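Chapter 8
Keeping Vegetables After Harvest

After reading this chapter, students should be able to:
explain why a vegetable continues to change once it has been cut or lifted;
describe the conditions in which leafy, root and fruiting vegetables keep best;
distinguish between storage life and shelf life;
interpret a simple store record and identify the main causes of loss.

8.1 The living crop

A vegetable does not stop living when it leaves the field. Its cells continue to take in oxygen, to use up stored sugars and to give off carbon dioxide, water vapour and heat. This process is respiration, and its rate governs almost everything discussed in this chapter. A crop which respires quickly, such as spinach or sprouting broccoli, must be cooled and sold within days. A crop which respires slowly, such as a mature onion, may be held for much of the winter with quite modest equipment.

Respiration is strongly affected by temperature. As a general guide, a rise of ten degrees doubles the rate or more, and a load left standing in a warm yard over a long lunch may lose as much keeping quality as it would in a full day of proper storage. Growers therefore try to lift in the early morning and to remove what is called field heat as soon as the crop is under cover.

The second great cause of decline is the loss of water. Most fresh vegetables are more than four-fifths water, and a loss of a few parts in a hundred is enough to make a leaf limp or a root rubbery. Water is lost fastest where the surface is large in proportion to the weight, where the skin is thin or broken, and where the surrounding air is dry and moving. A lettuce wilts in an afternoon in conditions that leave a swede unharmed.

8.2 Three groups of crop

For the purposes of storage it is convenient to place vegetables in groups according to the part of the plant that is eaten. The groups overlap, and the student should treat them as a starting point.

Heading leaf crops include the white and red cabbages and the Chinese or napa cabbage. The tight head protects its inner leaves, and the outer leaves serve as a wrapping which may be trimmed away before sale. These crops are held just above freezing, commonly between 0 and 2 °C, in moist air. They should not share a store with ripening apples or pears, whose ethylene gas causes the leaves to yellow and drop.

Root crops, among them carrots, beetroot and parsnips, are also kept cold and moist. Their tops are removed at harvest, as the foliage goes on drawing water from the root. Sound carrots of a late variety may be held for 6 months in a well-run cold store. Washed carrots keep for a shorter time than those stored with some soil on them, the skin being easily bruised in the washer.

Pumpkins and winter squashes stand apart. They are fruits, grown in warm conditions, and they are damaged by the cold that suits a cabbage. After cutting they are cured in a warm, airy place so that the skin hardens and small wounds heal over, and they are then held in a dry room at the temperature of a cool larder. The stalk should be left in place; a pumpkin that has lost its stalk has an open wound where rot can enter.

It follows that a shop which shows all three groups side by side is making a compromise. No single temperature is right for every crop on display, and the retailer relies on a quick turnover and on small, frequent deliveries from the store. 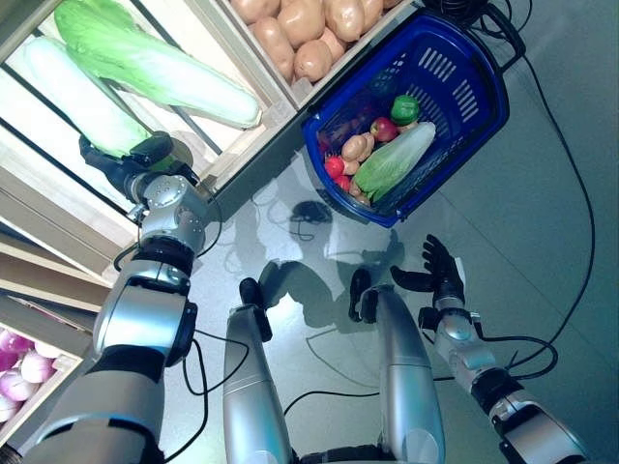

Figure 8.1 Napa cabbage on open shelving.

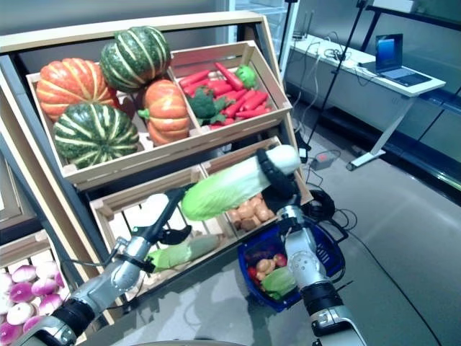 Figure 8.2 Pumpkins and red carrots on a tiered display.

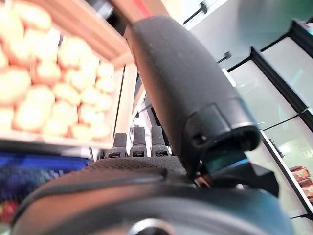

One packhouse manager at Stivell, asked for a view on the matter during the preparation of this chapter, replied that the trade pays too much attention to the shop and too little to the hours before it. "A cabbage that comes to us warm is already old," the reply continued. "You can put it in the best cold room in the county and you will only be keeping an old cabbage cold."

The remark is a useful introduction to the difference between two terms that are often confused. Storage life is the period for which a crop can be held in controlled conditions and still be fit for sale. Shelf life is the period for which it stays acceptable once it has left those conditions. The two draw upon the same reserves. A head that has spent a long winter in store may look as fresh on leaving it as one cut that week, yet it will decline far more quickly in the shop or in the kitchen.

8.3 Reading a store record

The exercises at the end of this chapter make use of a record kept at the Drurnonico store, a brick building with separate cold and dry rooms. At the start of the season the store took in 2733 boxes of mixed vegetables. The record gives the crop, the room, the condition on arrival and the reason for any rejection.

Students will notice that losses are not spread evenly. In the cold rooms they rise slowly at first and then sharply towards April, when the remaining roots begin to sprout. In the dry room most losses among the pumpkins fall early, and nearly all are entered under "skin damage" or "no stalk". Such fruit should have been set aside at intake and sold at once.

The record also has its weaknesses. Boxes were weighed on arrival but not always on leaving, so that the loss of water can be estimated only for part of the season. Where an entry has been left blank, it should be treated as missing and not as nought.

8.4 Terms used in this chapter

Curing: the holding of a crop in warm, airy conditions after harvest so that its skin hardens.
Field heat: the warmth carried by a crop from the field into the store.
Intake: the point at which a crop is inspected and entered in the store record.

Section 8.5 begins with the measurement of humidity, for which a wet and dry bulb thermometer will be required.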